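How do I get fold lines out of a wipe-clean tablecloth?

Posted by Nikau Kerslake in Home and Laundry
June 29, 2021

I bought a wipe-clean tablecloth from Woklow a few weeks ago. It came folded up very tightly in a flat packet and it still has all the creases in it. I thought they would drop out by themselves if I left it on the table, but they haven't moved much. The two long ones down the middle are the worst and a glass won't stand level on them.

The label has an iron with a cross through it, and says to wipe with a damp cloth. It doesn't say anything about washing. The back is a sort of thin white fleece. I don't want to melt it, but I also don't want to send it back, as the delivery cost nearly as much as the cloth.

Has anyone done this without an iron? I have a tumble dryer and a hairdryer, but no steamer.
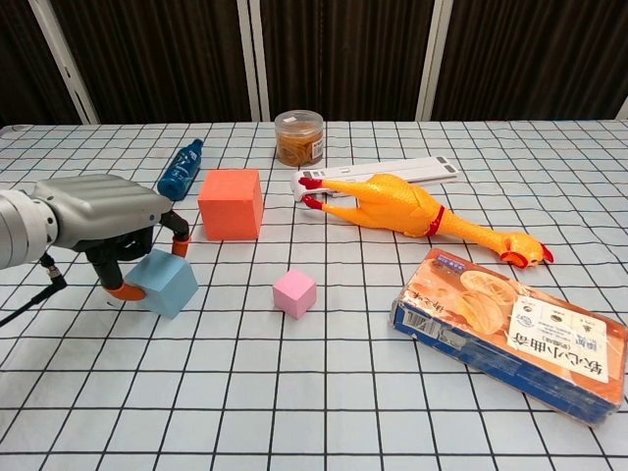 I should add that the table is an extending one, so I can't just pull the cloth tight and clip it underneath. The clips I have are too small for the edge.

3 replies

Hermine Trummer
Member, 3278 posts

Don't put it in the tumble dryer on a hot setting. I did that with one and the coating stuck to itself and came off in patches.

What works for me is the hairdryer, on warm and not on the highest heat. Lay the cloth on the table with the fleece side up and put an old towel under it to protect the table top. Hold the dryer a hand's width away and keep it moving along the crease. When the cloth goes a bit floppy, smooth it out with the flat of your hand and go on to the next bit. Do one crease at a time and let it cool flat before you touch it again. If you lift it while it is still warm you will put a new crease in.

For the two long ones you may have to go over them twice. After that, turn it the right way up and leave some heavy books along the lines overnight. Put a tea towel between the books and the cloth, as dark covers can leave colour on the coating.

When you want to store it, roll it round a cardboard tube with the printed side outwards. Carpet shops usually give the tubes away. I had a Moynihan cloth that I kept folded in a drawer from October to the spring, and the fold lines cracked all the way along. There is no mending that.

drullska27
New member, 2 posts

just leave it in the sun for an afternoon. worked on mine

Pat_in_the_kitchen
Member, 1000 posts

The sun is fine for an hour or so but I wouldn't leave it out all day, the colours fade on some of them. Mine is a Drirkomik one and it went yellow along one side by the patio door.

If yours has a fleece back you can sometimes iron that side on the coolest setting with a towel over it, but your label says no iron so I'd go with the hairdryer as Hermine says. Try a corner first. Bigger clips for thick table edges are sold with the garden furniture things in most hardware shops, and the sprung metal ones hold better than the plastic.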